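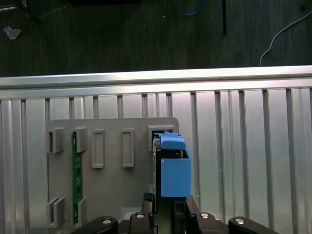

The Water at Sulemana Road

The baptistery at Sulemana Road Chapel lies under the platform, beneath three removable boards. It has a brick shell, a tiled lining and a set of steps at either end. It fills from a single cold supply at 700 litres an hour, and the heater is a Plulta immersion unit which must not be switched on until the element is covered.

Kwabena Sarpong had the procedure on a laminated card. It ran to 14 steps. He had written it himself after the previous card, which ran to four, led to a burnt element and a postponement.

He began at six on Friday evening. He lifted the boards, stacked them against the organ and swept the tiles. There was a dead moth by the plug and a hairgrip on the second step. He put the hairgrip in his shirt pocket. He closed the drain valve a quarter turn past the point where it felt closed, opened the supply, and wrote the time in the book.

The book went back to September of a year when his father had done the filling. The entries were in columns: start, level, heater on, temperature, name. The last column was for the person being baptised, and his father had filled it in every time in small capitals. Kwabena's own name was on the fourth page. Start 5.40. Heater on 7.15. There was nothing under temperature, the thermometer having been mislaid that month.

He remembered it as cold. His mother had always said it was warm as a bath.
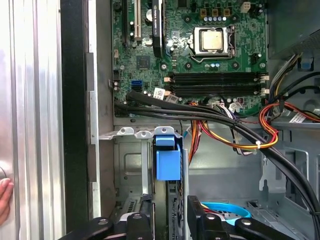

At half past six he checked the level against the brass marker and found it where it should be. He sat down in the front pew with a flask of tea. The water came in along the side wall, quietly at first, then with no sound at all once the inlet was under.

Esi arrived at ten to seven with her coat still buttoned. She was sixteen and had asked to be baptised in the spring, without discussing it with him beforehand. She had gone to the minister, and the minister had telephoned.

"How deep is it?" she said.

"At the moment, to the third tile. It finishes at the ninth."

"And how long am I under?"

"I've never timed it."

She looked at him as though this was unlikely.

"Two seconds," he said. "Less, if he has a good grip. You hold your own wrist and he holds your hands. He puts the other hand between your shoulders. You bend your knees. People forget to bend their knees and then he has to lift the whole weight."

"Did you forget?"

"Yes."

She sat down at the far end of the pew. He offered her the lid of the flask and she shook her head. 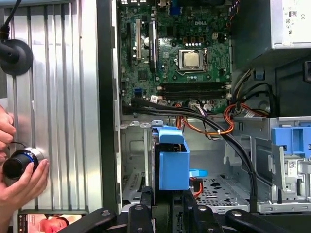
Heater On

The element was covered at twenty past seven. Kwabena pressed the isolator, waited for the red lamp, and entered the time. The Plulta unit raised the temperature of a full tank by one degree an hour in a heated building. The chapel was not a heated building on Fridays. The boiler was under a service contract with Brandico, who had fitted a timer, and the timer could be altered only by Brandico.

"So it'll be cold," Esi said.

"It has until Sunday morning. I'll come in twice tomorrow and put the cover on."

"But it might be."

"It'll be between twenty-six and thirty. A swimming pool is twenty-eight."

She got up and went to the edge. The strip light lay along the surface in two pieces. She took off one shoe and then a sock, held the rail, and put her foot on the top step where the water had not yet reached. Then she went down to the next step, and the next.

He could have told her that the tiles were slippery. It was on the card, at step nine. He watched the rail instead, which he had refixed in the summer with 80 mm bolts, and which did not move.

"It's freezing," she said, and stayed where she was.

"It came out of the main an hour ago."

"Was Grandad here when you did it? In this bit, I mean. The filling."

"He was here. I wasn't. I was at home being sick."

She thought about that. Her foot had gone pink to the ankle. "Were you not sure?"

"I was fairly sure. I was also sick."

She came back up, and he gave her the towel he kept for the thermometer. While she dried her foot he took the book on to his knee and ruled a line under the last entry. He wrote the start time, the level and the heater time. He wrote them in his ordinary hand. When he reached the last column he stopped, turned the pen over, and went through it slowly in capitals.

"You've spelt it right," she said, reading over his arm.

"I was there when it was chosen."

The supply had another two hours to run. She put her shoe back on and asked if there was any tea left - there was, half a lid - and they sat and waited for the ninth tile.
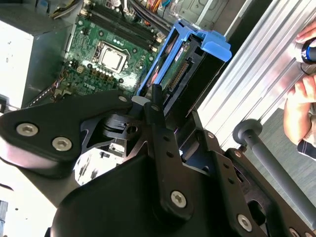

An open desktop computer case.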